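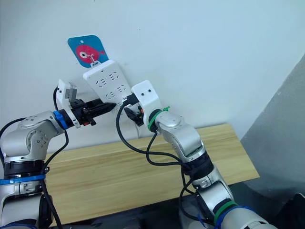 Figure 4.1 A white power strip hung on the wall at a work table.

Chapter 4
Power Where You Need It: Strips, Plugs, and Hooks

By now you have measured your room, drawn your floor plan, and (if you kept up with the exercises at the end of Chapter 3) decided where the big pieces of furniture are going to live. That is the fun part, and I hope you enjoyed it. Now we come to a subject most people leave until the lamp is already in their hands and the cord turns out to be too short, and that subject is electricity, or to be more exact, how you get it from the wall to the place where you are sitting.

I have a soft spot for this chapter. When we first taught the Cunden course in home workspaces, it was a single page tucked in behind the one on shelving, and every June the students' comments came back asking for more of it. So it grew, and kept growing, and now it has a chapter to itself with two labs and a planning sheet.

Before you begin, you should be comfortable reading the scale on a floor plan and marking a stud on a wall. If either of those still feels shaky, go back to Section 3.2 and take your time with it. The rest of us will wait.

What you will learn

Choosing a spot for a power strip that suits the work done there
Hanging a strip from a hook, and when a hook is the wrong choice
Plugging in and unplugging without straining the cord or the socket
Reading the rating label on a strip and adding up what you plan to run from it

4.1 Why hang it up at all?

Think for a moment about where the power strip is in the room you are in right now. If it is on the floor behind something, you are in very good company. A strip on the floor collects dust, gets kicked, and has to be visited on hands and knees, usually with a flashlight in your teeth. It also tends to be the place where water ends up when somebody knocks over a glass.

Bring that same strip up to the height of the table and a good many of these annoyances go away. You can see which sockets are free, and you can reach the switch. You can also look at the cord now and then, and looking at cords is a habit I would love for you to pick up from this book even if you forget everything else.

In the Lodhi house, which you will remember from the floor plan in Chapter 2, the table in the back room is 60 inches long and 52 inches from the nearest outlet. Those two numbers decide a great deal. They tell us how long a cord we need, and they tell us which end of the table the strip ought to go on, and we will work through the whole thing together in Section 4.3.

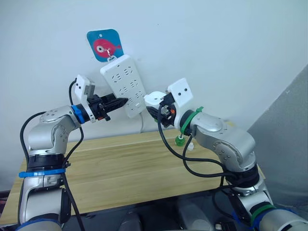 A plug wants to go in straight. That sounds too simple to put in a textbook, I know, but a strip that hangs freely from a hook will swing and turn when you push on it, and a plug that meets its socket at an angle can bend a prong or leave a gap where there shouldn't be one. So the rule we use all through this chapter is to steady the strip first, line up the plug with the slots, and only then push. When you take a plug out, hold the strip again and pull on the body of the plug. Please don't pull on the cord, however tempting it may be when you are in a hurry!

If you find yourself plugging and unplugging the same thing several times a day, a hook alone probably won't make you happy, and you will want a strip that is fastened to the wall at 2 points. The Griltel bracket and the Zallon rail, both covered in Section 4.4, are made for this, and each has its own quirks with screws and spacing.

One word on safety before we go further. Check that the strip is unplugged and switched off before you hang it, move it, or take it down. Hooks with an adhesive back have a weight limit printed on the package, and the weight of the strip is only part of the load, for every plug and every inch of dangling cord adds to it.
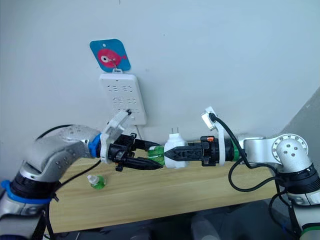

Figure 4.2 The strip hangs below a small fish tag, with its cord dropping behind the tabletop.

Try this first

Set aside 60 minutes, get a pencil and your floor plan, and mark every outlet in the room you are planning. Next to each one, write down what is plugged into it today and whether you can reach it without moving furniture. Keep the page, as you will need it in Lab 4A.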